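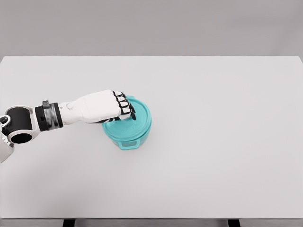

Do you need the lunch container that counts for you?

Andov sent out its fall catalog last week, and the first six pages are given over to a food container that weighs your lunch, guesses the calories and sends the number to your phone. Joser has one coming too, due in April, with a lid that lights up when the contents are getting old. I have been writing this column long enough to remember the talking water bottle, so forgive me if I keep my wallet closed.

Start with the claim on the cover. Andov says its testers "wasted less food" over a trial of 306 households. Less than what? The small print says the households kept their own diaries, and that everyone got a free set of containers for taking part. Anybody who has to write down every limp carrot is going to throw out fewer carrots. You could get the same result with a pencil.

Then there is the calorie number. A scale can tell you that something weighs 100 grams. It can't tell whether that's rice or peanut butter until you type it in, and once you're typing it in, you could have used the kitchen scale you already own. Readers in Flulside who tried last year's model wrote to say the app logged them out so often they quit by the second month. A few still use the container. It holds soup fine.

Onuoha, to its credit, sells a plain one with a lid and no battery. The company says it has been tested for 3,000 openings and closings, which would be close to six years of weekday lunches if you open it twice a day. I'd like to know what happened at 3,001, and the company didn't answer when I asked. Still, it's a claim about the lid, and a lid is what I'm buying.

My advice hasn't changed much. Write the date on a piece of masking tape. Put the old stuff at the front of the fridge. Cook a little less rice than you think you need.

If you own one of the smart ones and love it, write in. I'll print a fair share of the letters, including the ones that call me a crank.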